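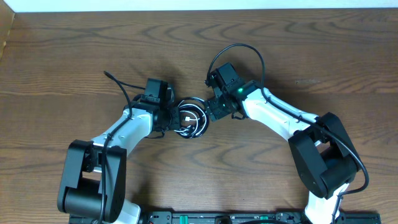 제7장
작업대 위의 새 동료: 자동화와 일하는 사람들

아침 여섯 시 반, 공장 문이 열리기도 전에 탈의실에서는 벌써 커피 냄새가 납니다. 어느 나라 어느 공장을 가도 이 시간의 풍경은 참 비슷해서, 어제 본 축구 이야기를 하는 사람이 있고 사물함 열쇠를 찾느라 주머니를 뒤집는 사람이 있고 말없이 작업화 끈만 묶는 사람도 있지요. 이 장의 이야기를 이런 데서 시작하는 까닭은 단순합니다. 자동화에 관한 책을 펼치면 대개 기계의 속도와 정밀도부터 나오는데, 그 기계 옆에 하루 종일 서 있는 사람의 이야기는 한참 뒤, 때로는 부록에 가서야 나오거든요. 우리는 순서를 좀 바꾸어 보려고 합니다.

앞 장에서 우리는 컨베이어와 전용 기계로 이루어진 전통적인 생산 라인을 살펴보았습니다. 똑같은 병에 똑같은 뚜껑을 하루에 수만 번 씌우는 일이라면 기계가 맡은 지 이미 오래되었고, 그 변화에 대해서는 연구도 많이 쌓여 있습니다. 이번 장에서 다룰 일은 그보다 훨씬 작고, 어떻게 보면 좀 시시해 보이는 일들입니다. 전선을 감아 묶는 일, 커넥터의 방향을 맞추어 상자에 넣는 일, 얇은 설명서를 접어 끼우는 일 같은 것 말입니다. 이런 일은 손이 두 개 필요하고, 다루는 물건이 흐물흐물해서 집을 때마다 모양이 달라집니다. 그래서 오랫동안 사람의 몫으로 남아 있었지요.

학습 목표

이 장을 공부하고 나면 다음과 같은 것을 할 수 있게 됩니다.

직무와 과업을 구별하고, 한 직무 안에서 어떤 과업이 자동화되고 어떤 과업이 남는지 설명할 수 있다.
양팔 로봇이 작업대에 들어올 때 작업자의 동작, 시선, 휴식, 대화가 어떻게 달라지는지 사례를 들어 말할 수 있다.
숙련이라는 말이 자동화 전후로 어떻게 다르게 쓰이는지 비교할 수 있다.
새 장비의 도입 과정에 현장 작업자가 참여하는 방식을 두 가지 이상 제안할 수 있다.

핵심 용어

과업, 직무 재설계, 양팔 조작, 유연물, 암묵지, 교시, 예외 처리, 작업 속도의 주도권

도입 사례: 사스트포트의 케이블 작업반

항구 도시 사스트포트에 있는 드렌든은 가정용 측정 기기를 조립하는 중간 규모의 회사입니다. 직원은 모두 87명이고, 그 가운데 15명이 케이블 작업반에서 일합니다. 작업반이 하는 일을 한 줄로 적자면 ‘기기에 딸려 나가는 전선을 검사하고 감아서 포장한다’가 되겠습니다만, 한 줄로 적은 일이 다 그렇듯이 속을 들여다보면 사정이 꽤 복잡합니다.

먼저 전선을 폅니다. 납품된 전선은 운반 중에 서로 엉키기 마련이라, 한 가닥을 잡아당기면 세 가닥이 따라 올라옵니다. 그다음 피복에 흠이 없는지 손끝으로 훑고, 커넥터의 핀이 휘지 않았는지 봅니다. 그러고 나서 일정한 크기로 고리를 지어 감는데, 너무 세게 감으면 안쪽 선이 꺾이고 너무 느슨하면 상자 뚜껑이 닫히지 않습니다. 마지막으로 커넥터가 바깥에 오도록 자리를 잡아 묶습니다. 처음 온 사람은 이 마지막 단계에서 가장 애를 먹는다고 합니다. 분명히 똑같이 감았는데 커넥터가 고리 한가운데로 쏙 들어가 버리거든요.

드렌든이 이 작업반에 양팔 로봇을 들이기로 한 것은 봄이었습니다. 장비의 이름은 지킥스였고, 설치와 조정은 기카스라는 작은 엔지니어링 업체가 맡았습니다. 회사가 작업반에 보낸 안내문은 반 장이 채 되지 않았는데, 거기에는 날짜(22. 3. 23.)와 설치 장소, 그리고 ‘작업에 불편이 없도록 하겠습니다’라는 문장이 적혀 있었습니다. 작업자들이 제일 궁금해했던 것, 그러니까 내 자리가 어떻게 되는지에 대해서는 한 마디도 없었지요. 이 안내문 이야기는 3절에서 다시 꺼낼 테니 조금만 기억해 두시기 바랍니다.

처음 몇 주 동안 로봇은 구경거리에 가까웠습니다. 점심을 일찍 먹은 다른 반 사람들이 들러서 한참씩 보고 갔고, 집게가 전선을 놓칠 때마다 누군가는 탄식을 하고 누군가는 웃었습니다. 작업반에서 가장 오래 일한 타나시스 크리소키코풀로스는 그때를 이렇게 기억합니다.

“나는 전선을 볼 때 어디가 뻣뻣한지부터 봅니다. 뻣뻣한 데를 먼저 구부려 놓으면 나머지는 알아서 따라와요. 그런데 기술자가 나한테 묻더라고요, 뻣뻣한지 어떻게 아느냐고. 삼십 년 가까이 일하면서 그런 걸 물어본 사람이 없어서 한참 대답을 못 했습니다.”

이 짧은 대답 안에 이 장의 절반쯤이 들어 있다고 해도 좋겠습니다. 몸으로는 알고 있는데 말로는 옮겨 본 적이 없는 지식, 우리가 암묵지라고 부르는 것이 갑자기 회의 탁자 위로 올라온 셈이니까요. 기카스의 기술자들은 그 뒤로 작업반에 의자를 가져다 놓고 며칠을 앉아 있었고, 타나시스는 평소보다 천천히 감으면서 자기가 무엇을 하는지 중얼거리는 연습을 했습니다. 쑥스러웠다고 합니다. 그럴 만도 하지요.

1. 직무는 여러 과업의 묶음이다

자동화에 관한 대화에서 가장 자주 나오는 질문은 ‘어떤 직업이 없어질까’입니다. 걱정하는 마음에서 나온 질문이니 가볍게 넘길 수는 없습니다만, 현장을 들여다보는 도구로 쓰기에는 눈금이 너무 굵습니다. 한 사람의 직무는 여러 과업으로 이루어져 있고, 새 장비는 보통 그중 몇 가지만 가져가기 때문입니다.

케이블 작업반이 좋은 보기가 됩니다. 드렌든에서 다루는 전선은 모두 36종인데, 도입 첫해 6월까지 로봇에게 맡긴 품목은 감는 모양이 단순한 것들뿐이었습니다. 나머지는 여전히 사람이 감았습니다. 게다가 로봇이 맡은 품목이라 하더라도 엉킨 전선을 풀어서 내어 주는 일, 불량을 골라내는 일, 묶음이 이상하게 나왔을 때 멈추고 바로잡는 일은 작업자에게 남았습니다. 그러니까 감는 과업이 일부 옮겨 갔고, 그 대신 감는 것을 지켜보는 과업이 새로 생긴 것입니다.

지켜보는 일을 우습게 여기는 분이 혹시 계실지 모르겠습니다. 직접 해 보시면 생각이 달라지실 겁니다. 손으로 감을 때는 손이 바쁘고 머리는 비교적 자유로워서, 작업자들은 옆 사람과 이야기를 나누며 하루를 보냈습니다. 딸의 시험 이야기도 하고 저녁 반찬 걱정도 했지요. 그런데 로봇 옆에 앉은 사람은 손이 한가한 대신 눈을 뗄 수가 없었습니다. 한 작업자는 퇴근할 무렵이면 손목이 덜 아픈데 이마가 지끈거린다고 했습니다. 몸의 부담이 줄었느냐고 설문지로 물으면 그렇다고 답할 사람이고, 일이 편해졌느냐고 물으면 고개를 갸웃할 사람입니다.

작업반은 의논 끝에 로봇 옆 자리를 30분마다 바꾸어 앉기로 했습니다. 처음에 관리자는 교대가 너무 잦다며 반기지 않았지만, 한 달을 해 보고 나서는 그대로 두었습니다. 이 규칙은 장비 설명서 어디에도 없고, 그 자리에 앉아 본 사람들이 만든 것입니다.

여기서 ‘작업 속도의 주도권’이라는 용어를 소개해 두겠습니다. 손으로 감을 때 작업자는 빨리 할 때는 빨리 하고 지치면 조금 늦출 수 있었습니다. 오전에 넉넉히 해 두고 오후에 숨을 돌리는 사람도 있었지요. 로봇과 나란히 일하게 되면 전선을 내어 주는 박자를 기계가 정하기 쉽습니다. 같은 장비라도 중간에 작은 보관 상자를 하나 두어 사람이 미리 채워 놓을 수 있게 하느냐 그렇지 않으냐에 따라 하루의 느낌이 크게 달라집니다. 이 문제는 2절에서 배치도와 함께 차근차근 살펴보겠습니다.

읽기 전에 생각해 보기

여러분이 해 본 일 한 가지를 떠올려 보십시오. 아르바이트도 좋고 집안일도 좋습니다. 빨래를 개는 일처럼 늘 하는 일이면 더 좋습니다. 그 일을 열 개 안팎의 과업으로 나누어 공책에 적은 다음, 남에게 말로 가르칠 수 있는 과업에 동그라미를 쳐 보십시오. 동그라미를 치지 못한 과업이 있다면 짝과 함께 이야기해 보고, 짝이 그 과업을 배우려면 무엇을 보거나 만져 보아야 할지도 적어 둡시다. 이 공책은 2절의 실습에서 다시 쓰게 되니 버리지 말고 가지고 오시기 바랍니다.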